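4.2 Suture practice and time to closure

The second part of the study looked at how often trainees practised between taught sessions and whether this had any bearing on the time they needed to close a short straight wound. All trainees at the Nesport and Kerberg sites were given the same kit to take home, which held a needle holder, toothed forceps, scissors and a supply of thread. They were asked to fill in a practice diary, but were not told how often to practise.

Diaries were returned by 40 trainees. Entries varied a great deal in detail. Some gave the start and finish of every session, while others gave only a weekly total, and we have treated the two kinds alike. Three diaries had gaps longer than 14 days and were left out of the analysis of spacing, though they were kept in the analysis of total practice time.

Trainees who spread their practice over many short sessions closed the test wound faster than those who practised for the same total time in a few long ones. The difference was clear at Nesport and weaker at Kerberg, where the taught sessions had begun in February and many trainees had already settled into a routine – often a single long evening before each class. Total practice time on its own was a poor guide to speed.

Quality of closure was scored separately on the Herrera checklist, which covers spacing, bite depth, knot security and length of tails. Interrupted sutures were used throughout, so that each stitch could be scored by itself and a poor knot would not affect the marks given to its neighbours (Figure 3).
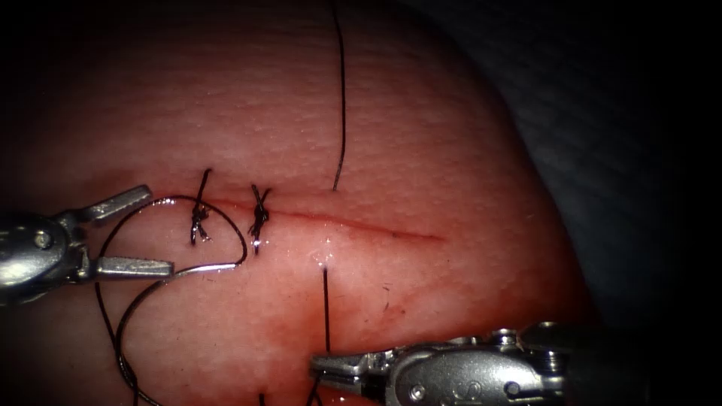

Figure 3. Straight incision with two interrupted sutures in dark thread.

Scores for spacing and bite depth rose with practice in both groups. Knot security did not. Most faults in this item came from uneven tension on the second throw, and they were as common among trainees with full diaries as among those who had practised very little. The Ekow trial reported a similar pattern, although its trainees worked with a continuous stitch and the two sets of scores cannot be compared directly.

Each test was stopped after 90 minutes. No trainee reached this limit, and no times had to be adjusted. The effect of feedback from tutors is taken up in Section 4.3.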